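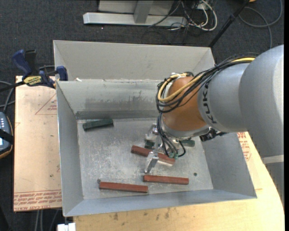 Figure 1. KUKA arm over a metal bin with red and green blocks.

How Long Do People Wait for the Puneck Shuttle?
Project report, Intro to Statistics

I ride the Puneck shuttle to campus, and I complain about it a lot. My roommate got tired of that and told me to go measure it, so I did (and got a grade for it, which was a nice bonus!). My question was pretty simple: does the wait feel longer than it is?

What I did

I stood at the Siregar Street stop in October with a clipboard and a stopwatch app. When somebody walked up, I wrote down the time, and when they got on the shuttle I wrote that down too. Right before boarding I asked how many minutes they thought they'd been standing there. I ended up with 136 people who answered and whose times I could read in my own handwriting. My original plan said 500, so yeah, I was dreaming. The stop is quiet after 10 a.m. and my fingers get cold.

I put everything in a Jekix spreadsheet, which kept turning my minutes into dates until I typed them all again as plain numbers. That ate up one whole evening.

What I found

The longest real wait was 288 seconds over the posted gap between shuttles, and that rider gave me the angriest guess in the whole data set. Most people guessed too high. The ones with headphones in were much closer to the truth, and so were people who came with a friend. I also looked at rain, but it only rained on two of my mornings, so I left that chart out.

The Toromus app, which shows the shuttle on a map, made a difference I didn't expect. Riders who had it open guessed high more often than the ones who didn't! I think staring at a little dot that isn't moving is just painful, but my survey never asked about that, so take it as my hunch.

Problems

I only covered mornings. I also asked people to guess right when the shuttle pulled up, and a few of them just shouted a number at me while climbing on. And my friends were in the sample (sorry), and they already knew what I was testing.

If I did it again I'd add the evening riders and hand out a little card instead of yelling over the engine. The report limit was 2000 words and I'm well under it, so the full table is in the appendix along with the question sheet.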